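제목: Re: 용접 철망 2차 납품분 문의

안녕하세요. Talora 자재 담당입니다. 답장이 늦어서 죄송합니다.

> Liltitz 철망은 17롤 받았습니다. 그중 2롤은 가장자리 아연 도금이 고르지 않습니다. 교환이 가능한지, 그리고 Ronby 창고로 보내야 하는지 알려 주십시오.

교환은 가능합니다. 그러나 Ronby 창고는 4월부터 반품을 받지 않습니다. Rivadeneira 쪽 하역장으로 보내 주시면 제가 접수하겠습니다. 롤 끝에 달린 꼬리표는 떼지 마십시오. 꼬리표 번호가 없으면 공장에서 확인을 못 합니다.

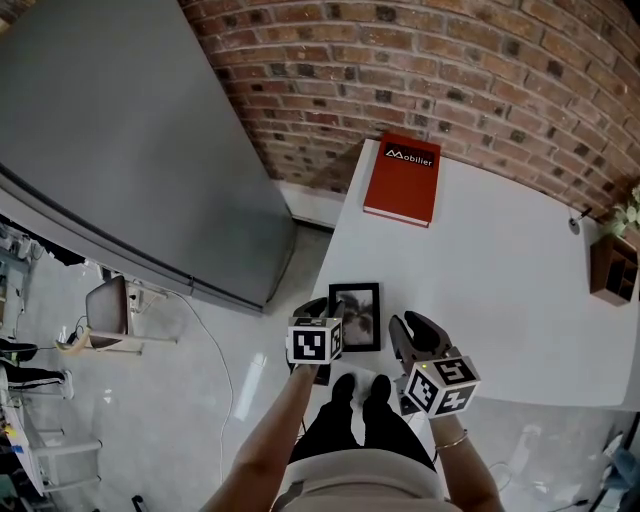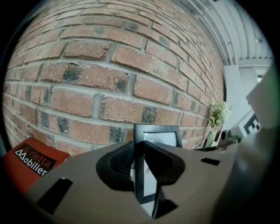
흰 작업대, 그리고 벽돌 벽과 천장

도금 두께에 대해서도 질문하셨는데, 제가 가진 표에는 선 지름별 값만 있고 가장자리 값은 따로 없습니다. 공장에 다시 물어보겠습니다. 주문서 696번에는 철망 눈 크기가 빠져 있습니다. 지난번과 같은 규격이면 "동일"이라고만 써 주셔도 됩니다.

결속선은 12묶음이 남아 있어서 교환품과 같이 보낼 수 있습니다. 필요하시면 오후 4시 전에 이 목록으로 회신해 주십시오. 혹시 제 한국어 표현이 분명하지 않은 곳이 있으면 편하게 다시 물어봐 주십시오.

감사합니다.
Talora 자재 담당 드림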